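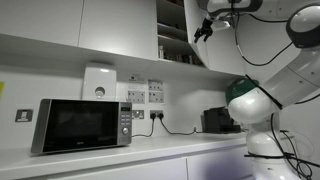 Visit notes, Flurent, Wednesday afternoon. Typed on the train so forgive the state of them.

Got there late. Signed in, lanyard, shoe covers (why?), then up to the second floor where Lambros Ververidis was already ten minutes into his talk. He runs the data side. Quick speaker, hates slides, used two.

Main point as I caught it: they are teaching an arm to do kitchen jobs from examples. Someone drives it through a job by hand, everything gets logged, camera views plus joint positions, and that makes one example. Do it again. And again. Total as of that morning 3,493, written on a whiteboard by the door and rubbed out so often the board has gone grey there.

Then into the kitchen itself. Smaller than I'd thought from the invite. It's a staff-kitchen sort of place, white units, microwave on the worktop, soap-dispenser type thing on the wall, more sockets than anyone could want. Jars and small bottles in the open wall cupboard. The arm stands right up against the worktop and takes up a lot of the room, cables looped down the outside of it and tied here and there. Black gripper with thin fingers. You do find yourself standing well back.

Jobs on the list: open a cupboard, get a jar down, put it back, shut the cupboard, microwave door open and shut, turn the dial. 23 jobs in all. The cupboard ones make up most of the examples so far, the dial ones are slow and people put them off. Lambros was quite open about that. Says the lopsided set is his biggest headache, more than the total.

Eustaquio Valdovinos did the driving for us. He's done over 700 of the examples himself. Leader handle in his right hand, left foot on a pedal that starts and stops the recording. Watched him do jar-down four times. First fine, second fine, third he knocked the door on the way out and swore, fourth fine. I assumed the third would be binned but no — they keep it with a tag on it, "contact", and someone decides later. Only ones thrown straight out are where the logging dropped or the driver gave up half way.

Asked how long one takes. Under a minute for the easy ones. The resetting is what eats the day, putting every jar somewhere new so the thing doesn't just learn one spot. They have a printed sheet of starting positions for this becuase left to themselves people put jars back in the same three places.

Somebody from Sfakianakis (the catering equipment lot, two of them on the visit) asked if it would work in a different kitchen. Short answer, not yet. They have a second one planned, darker units and different handles, due in July. Lambros thinks they'll need a fair few fresh examples there before it's any use but wouldn't put a figure on it, and the Sfakianakis man kept pushing and didn't get one.

Also learned:

Drivers swap every 4 hours, and there's a drop in quality before the swap that shows up in the numbers. Talk of making it shorter.

Lights. They now change the lighting between batches on purpose. Early ones were nearly all recorded on bright mornings and the arm went to pieces after dark.

Written labels. Each example gets a line of plain English, "take the small jar from the shelf". Two people label the same one seperately and a third looks at it if they differ. Most arguments are over "small".

The software for replaying is called Fulero, done in house. You scrub back and forth through an example with all the views side by side. Looked good, crashed once, came back up quickly. I'd like something like it for our bench work and asked if they'd share. Maybe. Must email.

Had a go on the leader handle. Much lighter than expected. Getting the gripper pointed straight down is the hard bit, the wrist wants to roll on you. I did get a jar off the shelf on the third try and it was not recorded, thank goodness. Elon from our group did it first time and has mentioned it since.

Didn't see it running on its own, which was what half of us had come for. Model was retraining, apparently. They showed a clip instead, cupboard open and jar down, slow but tidy.

Tea after, decent biscuits. Train 17.40, made it by a minute.

To do: email Lambros re Fulero, ask for a copy of the starting position sheet, find out what pedal they use. Ours sticks.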